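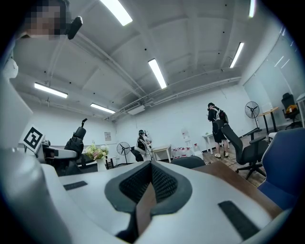 *Hand-held gripper, dark mesh pad, more office chairs than the budget has lines for.*

## Equipment planning, Prarkthorpe

Pouran Amini wants the August order in by Saturday. What follows is the wish list, with commentary from Brittany Simard, who has to pay for it.

Spare pads come first. Bergeron quoted $609 for a box of 60, and Foltenley wanted $1,138 for the same number in a nicer colour. We're going grey.
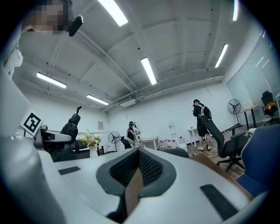
Second on the list is another complete gripper from Plilivura, bringing us to two. Pouran asked for four. Brittany laughed for almost a minute, then asked about the freight.

Printed markers come out of stationery, where Brittany hopes they'll go unnoticed. Chairs are deferred to next year.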